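Ticket 2722 - Steel pail, handle won't stay up / marks on table
Opened by: Peninah Temba
Assigned: Xolani Baloyi
Area: Clenau, long wooden table
Status: closed, see last entry

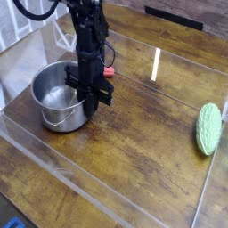

Opened 8/3/21, 09.10, Peninah

Small steel pail, one of the Folon ones. Two problems, putting them on one ticket to save time.

1. Handle drops. Lift it up, let go, straight back down against the side. Other pails in the set stay up on their own, more or less. Makes it a pain to grab quickly.

2. Grey ring on the table wherever it's been stood. Wipes off with a damp cloth mostly, but there's one near the window end that won't shift.

Not urgent but would like it sorted before the Radebe lot come in, they're fussy about the table.

09.40, Xolani

Seen. Few questions. Is it the same pail every time or have you swapped them round? And has anybody had it through the dishwasher? Dishwasher tablets can leave a film on the base and that'd give you a grey ring.

09.55, Peninah

Same pail. I put a bit of tape under it last week so I'd know. Dishwasher - don't know, will ask. I don't put it in but can't speak for the late shift.

10.30, Peninah

Asked. Yes, been through the dishwasher, more than once. Hot wash.

10.45, Xolani

Ok that's probably the ring then. Try this for me:

Take the tape off, it'll be holding muck anyway
Wash the base by hand, warm water, washing up liquid, soft side of the sponge
Rinse, dry properly with a tea towel, dont leave it to drain
Rub the base with a bit of white kitchen roll. If the roll comes up grey do it again
Stand it on a clean sheet of paper for 30 minutes, then look at the paper

For the handle, have a look at the two lugs where the wire goes in. Is the wire sitting right through both or is one side slack? Don't bend anything yet please.

11.50, Peninah

Base washed twice. First go the kitchen roll was filthy, second go nearly clean. Paper test done, paper is clean, no ring. So that's that one I think.

Lugs: wire goes through both. Left side wobbles, right side feels tighter. Bit of play if you push it with a finger. Nothing snapped.

12.05, Xolani

Good. Left side has opened up a bit then. Tighter handles hold themselves up by friction, yours has lost it on one side. You can nip the loop in with pliers but put a cloth round the jaws or you'll scratch the steel. Tiny squeeze, test, tiny squeeze. Go too far and it'll stick halfway and you'll be back here.

If you've not got pliers there's a pair in the Jarus drawer, second one down, under the labels.

13.20, Peninah

Pliers not in the Jarus drawer. Looked in all of them.

13.25, Xolani

Try the blue toolbox by the sink. Sorry, moved them in February and forgot.

13.50, Peninah

Got them. Two small squeezes on the left. Handle now stays up if you stand it dead upright, still falls if you knock it. Better than it was. Is that normal?

14.00, Xolani

Yes that's about right for that size. It's thin wire, was never going to be solid. Leave it at that.

Can you check it empty and then again with something in it - fill it halfway with the dried beans or whatever, carry it the length of the room and back. Want to know the lugs hold before I shut this.

14.35, Peninah

Done with beans. Carried it up and down a few times, lugs fine, no creaking, wire didn't slip. Rim fine too, no dents that I can feel.

Table: the mark at the window end is still there. Tried bicarb and water, very light rub along the grain. Faded, maybe half. Didn't want to go harder and take the finish off.

14.50, Xolani

Right decision, leave it. That table's been oiled, not varnished, so it'll take a proper clean and re-oil but not today. Have raised it seperately as 2108 (old ticket, reopened, same table same complaint from last time). Don't put anything wet on that end meanwhile.

Notes for whoever gets this next:

Steel pails are hand wash only, all sizes. Sign going up by the dishwasher
Dry the base before it goes back on the wood
Handle down when it's not being carried, less strain on the lugs
If a handle goes floppy check the lugs first, pliers with a cloth, small squeezes
If the lug itself is loose from the pail dont fix it, swap it

15.10, Peninah

Sign's up. Late shift told. Happy to close this one, will keep an eye on 2108.

15.15, Xolani

Closing. Pliers back in the toolbox please.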